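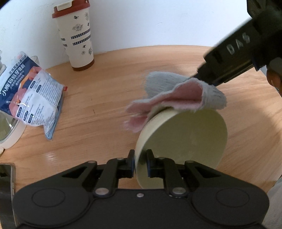

A round sponge and a grey and pink cleaning cloth.

Worance Police: results of commercial vehicle checks on the Nomcombe bypass

For release: Wednesday, 10 am

Worance Police has published the results of a programme of roadside checks on goods vehicles using the Nomcombe bypass and the Plesthorpe link road. Officers from the roads policing unit stopped 281 vehicles during May. Prohibition notices were issued to 12 of them, and five drivers were reported for using a hand-held mobile phone at the wheel.

The checks were carried out at two sites. The first was the lay-by on the northbound side of the bypass, which was closed to other traffic while checks were in progress. The second was the former weighbridge yard at Plesthorpe, where there is level hardstanding and enough room for an articulated vehicle to turn without reversing on to the carriageway. Vehicles were directed to one or other site by a marked patrol car. Selection was based on visible defects, the appearance of the load, and previous records for the vehicle or its operator.

Each check covered the condition of tyres, lights, brakes, steering and coupling equipment, the security of the load, the driver's licence and hours records, and the insurance and test status of the vehicle. Where the weight was in doubt, axles were measured individually on portable pads. The readings were taken with the engine off and the parking brake released, with chocks in place, and were repeated if the first two differed by more than the permitted margin.

Most of the prohibition notices related to tyres or to the way a load had been secured. A smaller number were issued for braking faults, including one trailer on which an air line had been chafing against the chassis. An immediate prohibition means that the vehicle must not be driven until the fault has been put right. A delayed prohibition allows the vehicle to continue to a place of repair, subject to any conditions written on the notice.

Vehicles which could not be made roadworthy at the site were removed by Tseng Recovery, the contractor appointed for the Nomcombe area. The cost of removal and storage falls to the operator. Vehicles are held at the contractor's yard and released on proof of ownership, insurance and payment. Perishable loads may be transferred to another vehicle by arrangement with the officer in charge, provided the second vehicle has itself been inspected.

Drivers reported for mobile phone offences were observed from an unmarked high-cab vehicle, which gives officers a view into the cab of a lorry or large van. Those cases will be dealt with by fixed penalty or sent to court, depending on the circumstances and the driver's record. Worance Police will not comment on individual cases while proceedings are possible.

The bypass was chosen following a review of collision records for the route. It carries a high share of heavy traffic between the Plesthorpe industrial estate and the coast road, and has no hard shoulder between the two Nomcombe junctions. A broken-down lorry on this section usually means closing a lane – and, where the load has shifted, sometimes the whole carriageway. Diverted traffic has to pass through Nomcombe village, where the bridge is subject to a width restriction.

Leaflets on load security were handed to around 140 drivers. The leaflet sets out the minimum number of straps for common types of load, the inspection of webbing and ratchets for wear, and the use of friction matting under smooth or painted items. It also reminds drivers that curtain sides are not normally load-bearing, and that a load should be checked again after the first few miles and after any sharp braking. Copies are available from the front counter at Worance police station, and operators may ask for a supply for use in driver briefings.

Operators are asked to make sure that daily walk-round checks are recorded, including checks where no fault is found. Records should show the registration of both the vehicle and any trailer. In several of the stops the trailer number had been left off the sheet, so it could not be matched to the unit being towed.

Further checks will take place on both roads later in the year. Locations and times will not be announced in advance. The lay-by will be signed as closed during operations, and other drivers should use the parking area south of the Plesthorpe roundabout.

Notes to editors

1. Figures are for vehicles stopped at the two sites only. They do not include routine patrol stops elsewhere on the network.

2. A vehicle with more than one defect is counted once.

3. Media enquiries should be made to the Worance Police press desk during office hours.

Ends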